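Foros > Robótica y automatización > Recogida de demostraciones > Proyecto Vovine

Criterios de aceptación para demostraciones de sobremesa con dos pinzas

**coord_vovine**
Estimados participantes: se somete a consulta el criterio de aceptación de episodios para el conjunto Vovine. De los 646 episodios recibidos en abril, 136 quedaron pendientes de revisión. Se propone excluir los grabados con más de un objeto ajeno a la tarea sobre la superficie de trabajo.

**Olthorpe_lab**
Manifestamos nuestra disconformidad. De los 136 pendientes, 112 proceden de domicilios, y el pliego pedía expresamente entornos habitados. Una mesa despejada ya la tenemos en el laboratorio.

**vomuser32**
Comparto lo anterior en parte. El desorden es aceptable - la ambigüedad de la instrucción, no. Si el texto dice «recoger el envoltorio» y hay varios, el episodio no sirve para el entrenamiento.

**coord_vovine**
Se toma nota. Rogamos que se aporte algún caso concreto para la discusión.

**Olthorpe_lab**
Adjuntamos uno de nuestros episodios domésticos.

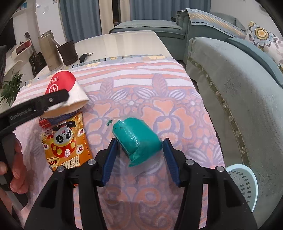 Tarea bimanual sobre mantel estampado: vaso de papel a la izquierda, objeto de color verde azulado entre las puntas azules.

A nuestro juicio debe admitirse. El mantel de flores y la bolsa naranja son precisamente la variedad que falta en la serie Polishchuk.

**vomuser32**
De acuerdo con admitirlo, siempre que la anotación nombre ambos objetos y la mano que corresponde a cada uno. Mantengo mi reserva respecto de la película transparente que hay bajo el objeto: convendría indicar si forma parte de la tarea.

**coord_vovine**
Se retira la propuesta inicial. Los 32 episodios con instrucción ambigua se devolverán para nueva anotación y el resto pasará a segunda revisión. El punto relativo a los materiales transparentes queda abierto en este mismo hilo.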